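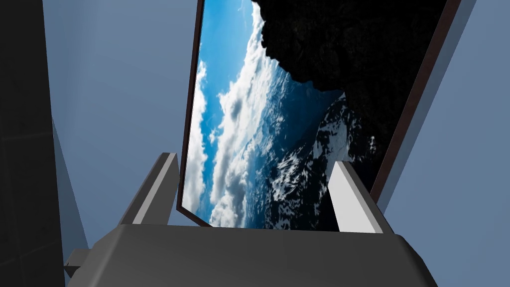 1/ Learning to sleep again with a night shift job

I am working nights for 2 years now, in the bakery in Kilitz, and many people asked me how I sleep. I will write it in some short posts. I am not a doctor, please take it only as the notes of one tired person.

2/ My hours: I start at 10 in the evening and finish at 6 in the morning. The bus to Eynon leaves at 6:20 and needs 40 minutes, so I am home at 7 if the driver is in a good mood. In November it is still half dark then. This is a big help, and I understood how big only when summer came.

3/ In my first months I made the classic mistake. I came home and thought, now I have free time like other people after work. So I cooked, I washed clothes, I called my mother. At 11 in the morning I was lying in bed with eyes wide open, listening to the neighbor's drill.

4/ Now I go to bed one hour after I come home, never later. In this hour I eat something small (bread with egg, or yogurt), take a warm shower and put the phone in the kitchen. The phone was the hardest part. I failed with it many times, and I still fail when there is football.

5/ About light. I bought thick curtains and they were not enough, there was a bright line on each side. A colleague told me to fix the edges to the wall with the tape that has small hooks, the kind used in clothing. It is ugly but the line is gone. In summer I also wear a sleep mask, the cheap one, because the expensive one pressed on my nose.

6/ Noise is more difficult than light. My street has a school, and the children are outside at 10 every morning. I tried foam earplugs, then wax ones. With wax I sleep well but I did not hear the alarm and I was late for work, so be careful. Now I use foam plus a fan in the corner. The fan makes one long boring sound and I stopped hearing the children after a week.

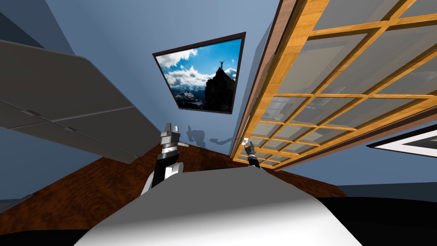 7/ And the fan has to stand on something soft, I forgot to say this. Mine was directly on the floor and the whole room was humming. I put a folded towel under it. The neighbor below was also happy, she had thought it was a washing machine.

8/ Coffee. I drink the last one before 1 at night. Some of my colleagues drink coffee at 5 and say they sleep like stones. Good for them! I tried it and I looked at the ceiling until noon. After 1 I take Derkeo tea from our canteen machine, which tastes mostly of hot water, but the cup is warm in the hands.

9/ Free days are the real problem for me. If I stay on night hours, I don't see my friends. If I change to normal hours, the first night back at work is terrible. My solution is in the middle: on free days I go to bed at 3 and get up at 11. So I have the whole afternoon with people, and the jump back is not so big.

10/ Something I did not expect – the food. My stomach did not like a hot lunch at 2 at night. I was heavy and slow until the end of the shift. Now I eat the big meal at home at 8 in the evening, and at work only soup or a sandwich. I also keep an apple for 4 o'clock, this is my worst hour.

11/ Somebody asked about naps. Yes, but short. I lie down before the shift for 20 minutes with an alarm, on the sofa and with clothes on. If I go into the bed, it becomes two hours and then I feel like a wet cloth.

12/ For one winter I kept a paper notebook with my hours of sleep. I paid for an app before that, Irkusine, but it thought every day that I had slept "at the wrong time" and it made me angry. In the notebook I saw that my good days came after I walked home from the second bus stop. So I still get off one stop early, also when it rains.

13/ Please tell your family your sleeping hours. I wrote mine on a paper and gave a copy to everyone who has my number. Since then the phone rings less at noon. My aunt continues to call at noon.

14/ If you work nights too, write me what you do with the free days. I have read many answers already and I will try the one with the early dinner next month. Now it is 7:50 and I have to follow my own rule, good night.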